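Tagged: Work & Machines

OK so a few of you asked what it's like now that our place has gone semi-automated. Long thread, get a snack.

Background for the new people: I'm at Flurketti, on the lost property side. If you leave your keys on a bus or in a hotel lobby in Salcedo, there's a decent chance they end up on my bench. Keys, glasses, wallets, so many single earbuds.

Old way: open the bag, look at the thing, type up the thing, put the thing in a tray, put the tray on a shelf. All day. My wrists were shot by lunch and my typing was worse.

New way: Plenance (that's the software, everybody says it like it's a coworker) has the arms do the sorting line. Item goes down on the table, gets picked up, goes in a tray, tray gets a number. We have 2 arms running and they started in December.

What the arms learn from is us. Part of my shift now is doing pickups by hand with the same kind of fingers the arms have, over and over, so the software gets to see how a person would go at it. I felt ridiculous the first week! Like eating soup with salad tongs. 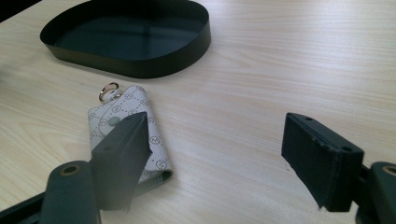

Anyway, small floppy stuff is the hard part. A hard glasses case, easy, grab it anywhere. Anything folded and flat on the table, you have to come at it from the sides and keep low or you just shove it along. I've gotten weirdly good at this and have no one to brag to at home.

My target is 100 pickups a shift. Sounds like a lot, but it's calmer than the old job. I sit down! I have a real chair!

The part I don't love: we used to have 16 people on the day shift and we have fewer now. Some went over to Kirkis when they opened their warehouse, a couple took the desk jobs upstairs. Nobody was let go, they just didn't hire behind anybody. It's quieter and I miss the noise.

The part I do love: phones. We used to get to the phone calls last. Now there's always a person free to pick up, and it's so much nicer telling somebody "yep, got your keys" than leaving them on hold while I fight with a label printer.

Also the pay question, because I see you in the replies. I got a bump for the training work. It took 56 days to show up on my check and I complained the whole time.

Would I go back? For the people, maybe. For the typing, no way.

One thing I'd tell anyone whose shop is about to do this: ask early who gets trained on the new stuff and get it in writing. We asked late and the first spots went to whoever was standing nearby.

Break's over, I'll answer stuff after 6.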